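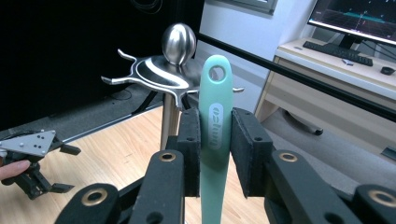 지하주차장 차량털이 건으로 채증 순서를 정리하는 중인데, 차 안에 남은 남의 물건을 신고 전에 옮겨도 되는지에서 의견이 갈립니다. 관리사무소 쪽에서는 경찰이 올 때까지 손대지 말라고 하고, 입주자 한 분은 맨손만 아니면 집게로 집어도 된다고 합니다. 제 생각은 관리사무소 쪽입니다. 사진의 민트색 뒤집개 손잡이처럼 매끈한 플라스틱을 검은 폼 패드가 붙은 집게 양쪽으로 꽉 물면, 맨손이 닿지 않았어도 패드가 닿은 면은 눌리거나 문질러집니다. 드라이버나 커터칼 자루도 같은 조건이고, 하필 사람이 쥐는 부위와 집게가 무는 부위가 겹칩니다. 제가 잘못 알고 있는 부분이 있으면 지적해 주세요.

단지는 Rirkbridge이고, 피해 차량은 2대입니다. 둘 다 유리 파손은 없고 글로브박스와 콘솔이 열려 있었습니다. 한 대는 문을 안 잠근 것 같다고 차주가 인정했고, 다른 한 대는 잠갔다고 주장합니다. 조수석 매트 위에 차주 것이 아닌 일자 드라이버가 있었습니다. 주차장 녹화기는 Stuvex, 제 차 블랙박스는 Katsaros입니다. 피해 시간대는 새벽 3시에서 5시 사이로 추정하고 있습니다.

질문은 세 가지입니다. 드라이버 처리, 녹화기와 블랙박스의 시각 차이, 그리고 영상 사본을 어떤 형식으로 뽑아야 하는지.

작성자: k.bozsik
게시판: 방범·채증 > 차량
댓글 정렬: 등록순

thabiso.b
드라이버는 그대로 두는 게 맞습니다. 다만 "그대로"의 범위를 정해야 합니다. 차주가 출근한다고 차를 몰고 나가면 매트 위에서 굴러다니니까요. 차를 못 세워 두는 상황이면 움직이기 전에 위치 사진부터 찍고, 112나 담당 지구대에 옮겨도 되는지 먼저 물어보세요. 통화한 시각과 답변 내용을 적어 두면 나중에 설명이 쉽습니다.

옮기라는 답을 받았을 때의 일반적인 방법:
새 니트릴 장갑 착용.
자루나 날의 넓은 면을 피하고 모서리, 끝단처럼 접촉 면적이 작은 곳을 잡음.
비닐 지퍼백 말고 종이봉투나 작은 종이상자. 결로가 생기면 비닐 안에서 습기가 안 빠집니다.
봉투에 발견 위치, 시각, 옮긴 사람 이름.

s_slaoui
종이봉투 얘기는 일률적으로 말하기 어렵습니다. 마른 금속 공구이고 지문이 목적이면, 종이 표면이 흔들리면서 계속 쓸리는 게 더 나쁠 수 있습니다. 상자에 고정해서 면이 뜨게 두는 쪽이 낫습니다. 생체 시료가 의심되면 통기성이 우선이라 종이고요. 목적에 따라 포장이 달라지는데 그걸 일반인이 판단할 일은 아니라고 봅니다. 결론은 안 건드리는 것입니다.

thabiso.b
그래서 상자도 같이 적었습니다. 차를 못 세워 두는 경우의 차선책이라고 전제했고요. 모든 차주가 반나절을 비울 수는 없습니다.

s_slaoui
전제는 읽었습니다. 제 말은 그 차선책이 게시판에 절차처럼 남으면 다음 사람은 전제를 빼고 따라 한다는 겁니다.

d_voicu
포장 논쟁은 두 분이 계속하시고 저는 시각 차이 쪽을 적습니다.

Stuvex 녹화기는 기본 설정에서 시간 서버 동기화가 꺼져 있는 단지가 꽤 있습니다. 설치 기사가 현장에서 손으로 시각을 맞추고 끝내는 식입니다. 이러면 몇 달 만에 분 단위로 벌어집니다. 블랙박스는 GPS가 붙어 있으면 신호를 받을 때 보정되지만, 지하주차장에 오래 서 있던 차는 내부 시계로만 돌아간 상태라 이쪽도 무조건 기준으로 삼으면 안 됩니다.

오차 측정 순서:
1. 녹화기 설정 화면에 들어가기 전에, 실시간 화면의 시각 표시부터 봅니다.
2. 휴대전화 시계를 초 단위로 띄워 놓고 녹화기 모니터와 한 화면에 들어오게 동영상으로 찍습니다.
3. 녹화기 시각에서 휴대전화 시각을 뺀 값을 부호까지 적습니다. "빠르다", "느리다"로만 적으면 뒤에서 꼭 헷갈립니다.
4. 블랙박스도 똑같이 합니다.
5. 측정이 끝나고 사본을 다 뽑을 때까지 녹화기 시각은 수정하지 않습니다.

5번이 제일 자주 깨집니다. 관리실에서 시계가 틀렸다는 걸 알면 그 자리에서 고쳐 버립니다. 고친 뒤에는 사건 당시 얼마나 틀렸는지 직접 확인할 방법이 없어지고, 겹치는 시각의 기록이 꼬이는 기종도 있습니다.

k.bozsik
방금 관리실에서 2번까지 했습니다. 녹화기가 휴대전화보다 6분 빠릅니다. 초는 영상을 다시 보고 적겠습니다. 설정은 안 건드렸고, 당직 근무자에게도 고치지 말라고 메모를 붙여 놨습니다.

블랙박스는 차를 한 번 지상으로 올렸다가 재야 하나요, 아니면 지하에서 그대로 재야 하나요?

d_voicu
지하에서 그대로요. 지상으로 올리면 GPS를 잡으면서 보정될 수 있고, 그러면 오차가 사라진 값만 남습니다. 지하에서 먼저 한 번 재고, 지상으로 올린 다음 다시 재서 두 값을 다 적으세요. 두 값이 다르면 그 차이가 주차 중에 밀린 양에 가깝습니다.

부호는 녹화기 +6분으로 적으시면 됩니다. 녹화기 화면에 04:10으로 찍힌 장면의 휴대전화 기준 시각은 04:04입니다.

Abdelkrim_AH
오차가 일정하다는 가정은 어디서 나온 건가요. 사건이 며칠 전이면 그사이에 더 밀렸을 수도 있고, 정전이나 재부팅으로 튀었을 수도 있습니다. 오늘 잰 값을 그대로 사건 당일에 빼는 건 근거가 약합니다.

d_voicu
맞는 지적인데, 며칠 간격이면 드리프트는 보통 초 단위라 동선 확인에는 지장이 없습니다. 튀었는지는 녹화기 시스템 로그에서 재부팅이나 시각 변경 기록을 보면 됩니다. 로그도 같이 내보내 달라고 하세요.

Abdelkrim_AH
로그 보존 기간이 영상보다 짧은 기종이 있습니다. 로그가 없을 때의 대안까지 적어 주셔야 합니다. 저라면 사건 당일 영상 안에서 기준점을 찾습니다. 시각을 따로 확인할 수 있는 사건, 이를테면 차단기 입출차 기록이나 카드키 기록이 남는 공동현관 출입입니다. 입차 기록과 같은 차가 화면에 잡힌 시각을 짝지으면 그 시점의 오차가 나옵니다. 물론 차단기 시계도 따로 재야 합니다.

k.bozsik
차단기는 Trultora 시스템이고 출력물에 초까지 나옵니다. 관리소장에게 사건 전날 저녁부터 당일 오전까지 제 차의 입출차 기록을 요청했습니다. 다른 차량 기록은 경찰 공문이 있어야 준다고 합니다.

thabiso.b
그건 관리소장이 맞게 하는 겁니다. 영상도 마찬가지예요. 본인이 나온 영상은 열람을 청구할 수 있지만 다른 사람이 식별되면 가리고 보여 주는 게 원칙입니다. 사본을 본인이 받으려고 실랑이하지 말고, 해당 구간이 덮어쓰이지 않게 따로 보존해 달라고 서면으로 요청하세요. 보존 요청과 제공 요청은 별개입니다. 앞의 것은 거절할 이유가 거의 없습니다.

그리고 단체 대화방에 얼굴이 나온 캡처를 올리지 마세요. 잡히기 전에 명예훼손 쪽으로 피해자가 불려 가는 일도 생깁니다.

s_slaoui
이건 동의합니다.

d_voicu
사본 형식 답변입니다. 전용 포맷 원본과 전용 재생기를 같이 받고, 편의용으로 일반 영상 포맷을 하나 더 받는 구성이 표준적입니다. 변환본만 받으면 프레임이 빠지거나 시각 표시가 다시 입혀진 경우 검증을 못 합니다. 모니터를 휴대전화로 찍은 영상은 참고용으로만 쓰세요.

받은 파일은 열어 보기 전에 해시값을 뽑아 목록으로 저장합니다. SHA-256이면 충분합니다. 블랙박스 메모리카드는 차에서 빼서 읽기 전용으로 복사하고, 원본 카드는 다시 꽂지 말고 새 카드를 쓰세요. 상시 녹화 폴더와 충격 이벤트 폴더를 다 복사해야 합니다. 이벤트 폴더만 복사하고 끝내는 사람이 많은데, 문을 조용히 열면 충격 감지가 안 걸립니다.

k.bozsik
메모리카드 복사했습니다. 파일이 1,124개인데 전부 해시를 뽑는 게 의미가 있나요? 사건 구간만 하면 안 되나요.

d_voicu
전부 하세요. 명령 한 줄이고 기다리기만 하면 됩니다. 일부만 하면 나머지에 뭐가 있었는지를 따로 설명해야 합니다.

Abdelkrim_AH
전부 하는 건 찬성이지만 과신은 말았으면 합니다. 해시는 뽑은 시점 이후로 파일이 바뀌지 않았다는 것만 보여 줍니다. 그 전에 누가 만졌는지는 말해 주지 않습니다. 카드를 뺀 시각, 뺀 사람, 보관 장소를 적은 종이 한 장이 같이 있어야 합니다.

thabiso.b
글로브박스 손잡이와 문 안쪽 크롬 손잡이 사진은 찍으셨나요? 감식이 바로 안 나온다고 하면 그 부분은 차주가 계속 만지게 됩니다.

k.bozsik
찍었는데 크롬 쪽이 다 하얗게 날아갔습니다. 플래시를 껐는데도 천장 조명이 그대로 비칩니다. 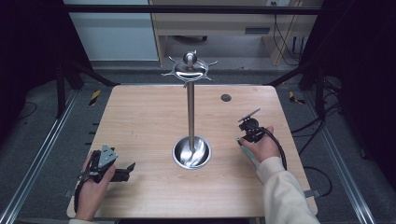
thabiso.b
광택 금속은 카메라보다 조명 위치를 먼저 바꿔야 합니다. 밝은 나무 탁자에 놓인 스테인리스 스탠드를 보면, 꼭대기의 둥근 손잡이에는 하이라이트가 맺히고 아래쪽 그릇 모양 받침 안에는 빛줄기와 주변 나무가 같이 비칩니다. 볼록한 면과 오목한 면이 반사를 다르게 만드니 한 각도로 전부 해결하려고 하면 안 됩니다. 차 문 손잡이도 바깥은 볼록하고 손가락이 들어가는 안쪽은 오목해서 따로 찍어야 합니다. 손전등을 표면과 거의 나란하게 눕혀 옆에서 비추고, 카메라 반대편에는 검은 천이나 어두운 옷을 두어 그게 비치게 하세요. 노출은 화면에서 밝은 부분을 눌러 낮춥니다. 자를 옆에 놓되 표면에 닿지 않게 하고요.

s_slaoui
지문이 보이면 더 잘 보이게 하려고 입김을 불거나 가루를 뿌리는 분이 있습니다. 하지 마세요. 연필심 가루, 베이비파우더 전부 해당됩니다. 사진도 손이 손잡이에 안 닿는 거리에서만 찍고, 안 나오면 포기하는 게 맞습니다. 일반 휴대전화로 찍은 융선 사진이 감정에 쓰일 수준이 되는 경우는 드뭅니다.

thabiso.b
감정용으로 찍으라는 게 아닙니다. 어느 부위에 흔적이 있었다는 위치 기록입니다. 감식 담당자가 왔을 때 어디부터 볼지 알려 줄 수 있습니다.

s_slaoui
그 용도면 초점이 나가도 상관없으니 조명을 그렇게까지 세팅할 필요가 없습니다. 손전등을 들고 문틀에 팔꿈치를 대는 순간 다른 흔적이 지워집니다.

thabiso.b
하얗게 날아가면 위치조차 안 보입니다. 팔꿈치는 조심하면 됩니다. 여기는 의견 차이로 남겨 두겠습니다.

Abdelkrim_AH
잠갔다고 주장하는 차 쪽은 아무도 안 물어보시네요. 유리 파손이 없고 잠금이 풀렸다면 경우가 몇 개 없습니다. 실제로는 안 잠겼던 경우, 사이드미러가 안 접힌 걸 보고 골라서 연 경우, 스마트키 신호 중계, 예비키입니다. 드라이버가 나온 차가 어느 쪽인가요?

k.bozsik
드라이버는 안 잠근 차에서 나왔습니다. 잠갔다는 차는 스마트키이고, 차주가 키를 현관 신발장 위에 둔다고 합니다. 집은 1층입니다.

Abdelkrim_AH
1층에 현관 보관이면 신호 중계를 배제는 못 합니다. 그래도 차를 안 가져가고 콘솔만 뒤졌다면 장비를 쓰는 수법치고는 결과가 안 맞습니다. 저는 미잠금에 무게를 둡니다. 제조사 앱에 잠금 이력이 남는 차종인지 확인하고, 남으면 화면을 캡처해 두세요. 앱 이력의 시각은 서버 기준일 가능성이 있어서 앞에서 말한 기준점으로도 쓸 수 있습니다.

d_voicu
블랙박스 음성이 켜져 있었다면 잠금 해제음도 확인해 볼 만합니다. 주차 녹화에서 음성을 끄는 설정이 따로 있는 제품도 있으니 설정부터 보세요. 옆 차 블랙박스에 방향지시등 점멸이 잡혔을 수도 있습니다. 리모컨 신호로 풀렸으면 대개 점멸합니다.

k.bozsik
제 차가 그 차 맞은편입니다. 04시 이후 구간을 느린 속도로 보겠습니다.

k.bozsik
중간 보고입니다.

경찰 접수 완료. 드라이버는 감식 담당자가 수거했고 그때까지 매트째로 두었습니다. 차주가 그날 버스로 출근했습니다.
녹화기는 해당 층 전체 채널에 대해 서면으로 보존을 요청했고, 관리소장 서명을 받았습니다.
녹화기 오차는 초까지 다시 보니 +6분에서 몇 초 모자랍니다. 로그에는 최근 재부팅 기록이 없습니다.
Trultora 차단기 기록으로 역산한 값도 초 단위 차이 안에서 맞습니다.
Katsaros 블랙박스는 지하에서 잰 값과 지상에서 잰 값이 같았습니다.

방향지시등 점멸은 제 영상에서 안 보입니다. 사람 그림자가 기둥 뒤로 지나가는 장면은 있고, 그 직후에 실내등이 켜집니다. 해상도가 낮아서 인상착의는 안 나옵니다. 해당 구간과 앞뒤 구간을 따로 표시해서 제출했습니다.

d_voicu
점멸 없이 실내등만 켜졌으면 미잠금 쪽 정황입니다. 단정은 말고 관찰한 내용만 적어서 내세요. 점멸 설정이 꺼진 차도 있습니다.

Abdelkrim_AH
차주에게 평소에 잠글 때 깜빡이는지 시연해 달라고 하면 됩니다.

k.bozsik
오늘 저녁에 확인하겠습니다. 그리고 관리사무소에서 이번 일로 녹화기 시간 동기화를 켜자는 안이 나왔습니다. 주차면이 200면 넘는 단지인데 녹화기가 층마다 따로 있어서 서로도 안 맞습니다. 사본 추출이 끝난 뒤에 켜는 것으로 얘기해 뒀습니다.

thabiso.b
켜기 전에 층별로 오차를 한 번씩 재 두세요. 다른 층에서 늦게 발견되는 피해가 있을 수 있습니다.

s_slaoui
켠 날짜와 시각도 관리일지에 적어 두시고요. 외부망이 막힌 녹화기면 동기화 메뉴만 켜지고 실제로는 안 맞는 경우가 있으니 다음 날 다시 재야 합니다.

k.bozsik
층별 측정은 내일 근무자와 같이 돌기로 했습니다. 지하 2층 녹화기는 비밀번호를 아는 사람이 없어서 설치 업체에 연락 중입니다.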